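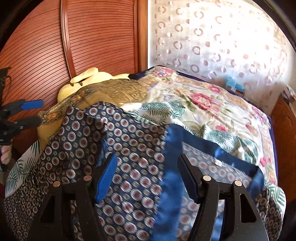

Bed with patterned covers, wardrobe behind

Away goals in a two-leg playoff, does our league still use them?

Posted by Babar Sandhu, Dec 17, 2024

I help run a men's side in the Forkholm district league. We finished third and have a two-leg playoff against Dindum for the last promotion place. We are at home first. Half my squad thinks away goals count double if it ends level and the other half says that was dropped. The handbook I have is from two seasons back and only says "ties shall be settled in the usual manner." I have emailed the league secretary twice and got no reply. Also, can I register a new goalkeeper between the legs? Ours hurt his wrist in training and the backup is 6 weeks out.

Jadwiga Domański

Away goals went out in June at the league meeting. If the total score is level after the second leg you play extra time, two halves of 15 minutes, and then penalties. It is in the new handbook under cup and playoff matches, page 22. The old wording was removed, so don't rely on your copy.

The keeper is harder. Playoff squads are fixed before the first leg. There is an emergency clause for goalkeepers only, but you need a note from a doctor or physio and the other club has to be told before kickoff. The replacement must already be registered with a club in the district. We used it when I was at Clalo and it took 3 days to get the okay, so start now. Call the secretary, don't email. Keep a copy of everything you send.

Sârbu

Not sure about the keeper rule but we just put our left back in goal one year and won 2-1. Expect a crowd at Dindum, they had some 600 there for the last playoff and parking is bad. Their pitch is narrow too so long throws are a problem.

Babar Sandhu

Thanks both. Got through by phone and the new handbook is on its way. Will ask the physio for a note tonight.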